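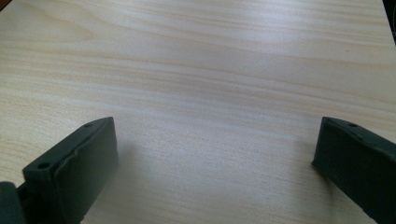 Holutell opens orders for Grimix hand-held gripper kit

24 Oct 2025

Holutell has started taking orders for Grimix, a hand-held gripper kit meant for small labs and workshops that want to record handling tasks without setting up a full robot arm. The operator carries the tool, works the two fingers by hand and records each grasp with a camera fixed above them. The same fingers can later be fitted to an arm.

The first production run is 200 kits. Each one comes with the grip, a camera mount, a charging cable and two pairs of fingers. The dark green pair is the standard set, with small round holes along the top edge. The second pair is narrower and is meant for cutlery, pens and other thin items.

Holutell says it will publish the finger files so that customers can print their own replacements. Files for the sliding carriage will not be released.

"People kept asking us for spare fingers, and shipping them one pair at a time made no sense," said Johanna Eberhard, who runs the product side at Holutell. "If you have a printer, you can have a new pair by the next morning."

A trial version went out to 11 workshops in July. Benito Villanueva, who tested it at the furniture maker Peñalver, said his team recorded 2,000 grasps on ordinary worktables over the trial. He liked the wide opening between the fingers and the weight of the grip. He was less happy with the trigger, which he called stiff, and with the manual, which skips the steps for changing fingers.

Eberhard said the trigger spring has been changed for the production version and that a new manual is being written. Kits ordered now will ship with the old manual and a printed insert.

The kit does not include recording software. It works with Fellow, Holutell's own program, which is sold separately by yearly license. Buyers can also save plain video and use their own tools.

Grimix carries a 2-year warranty on the grip and carriage. The fingers are treated as wear parts and are not covered.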